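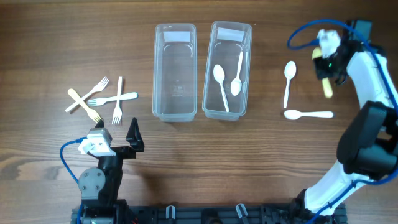 Wutstead Evidence Services prepares systematic reviews and scoping reviews of clinical research for hospitals, guideline groups and public health departments. The company was set up by Kamran Bagheri, a medical librarian, and now has 18 staff at its office in Pleltden. Every record a search returns is screened by two readers who work separately. Until the screening database came into use, paper abstracts were sorted by hand into two groups, one for include and one for exclude. The database keeps the same two categories and adds a third for records that need the full text.

Scope of work

We write protocols, run searches, extract data and grade the certainty of findings. Meta-analysis is done in house where the studies allow it. We do not run trials and we do not accept funding from makers of the products under review.

A typical project, the Sala review of home blood pressure monitoring, began with 1257 records after duplicates were removed. Of these, 289 were read in full and 86 were included.
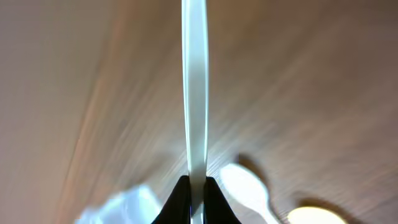
A pale bar held between two black gripper fingers.

Updating

Each review is checked every May against new publications. A review is marked for update if new studies could change its main result or its certainty rating. Bella, our tracking system, stores the search dates, the decision and the name of the person who made it. Clients receive a copy of the entry.

Protocols and extraction forms are available on request from the Pleltden office.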